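Setting Up a Simulated Kitchen Counter Before You Run the Real Arm

November 2018
By Honeylyn Agbayani

If you are building an arm at home or sharing one at a workshop, do your first pick tests in simulation. A bad joint limit in a simulator costs you a restart. On the bench it can cost you a gearbox. I build in the back half of the Virkwood shop, and the steps below are the ones I follow each time I change the gripper or the mount.

What you need

A desktop computer with a decent graphics card, a physics simulator that reads standard arm description files, and the measurements of your own arm. I keep mine in a folder called Flondineck, and the file names in this tutorial follow that. Use whatever name you like, but keep the arm, the room and the objects in separate files.

Step 1. Load the arm alone

Open the arm file with no room around it. Move each joint by hand through its full range with the sliders. Write down any joint that passes through another part. On my first try the wrist went straight through the forearm, and the cause was one wrong sign in the limits.

Step 2. Add the counter

Load the room next and place the arm base in front of the counter. Set the counter as a fixed body. If you leave it movable, the arm will push it across the floor the first time it presses down. Check that the collision shape matches the visible top. Mine sat 8 mm too high, and every object floated.

Step 3. Add the objects

Start with things that are hard to pick up. Flatware is good for this. Spoons and forks lie low, and the fingers have to come down close to the surface. Add one heavier tool with a handle and one cup. Drop each object from 41 mm above the counter and let it settle before you save the file. If something jitters after it lands, lower the time step or simplify its mesh.

Step 4. Set the camera

Put the virtual camera where the real one will be mounted. Run the arm to its rest pose and render a still. Look for objects hidden behind the arm. If the one you want to pick is covered, move the camera now, before you drill the bracket.

Step 5. Run the batch

I use a short script named Grekero that picks a target, tries the grasp and logs the result. The last batch was 1238 tries, and 159 of them ended with a finger touching the counter. Most of those were on flatware, so I raised the approach height and closed the fingers more slowly. Save the log with the file version in its name, and keep the old logs until the real arm has been run with the new settings.

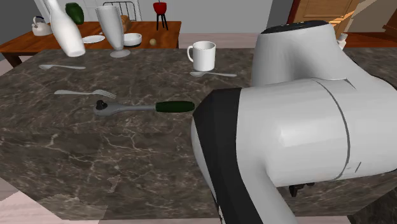
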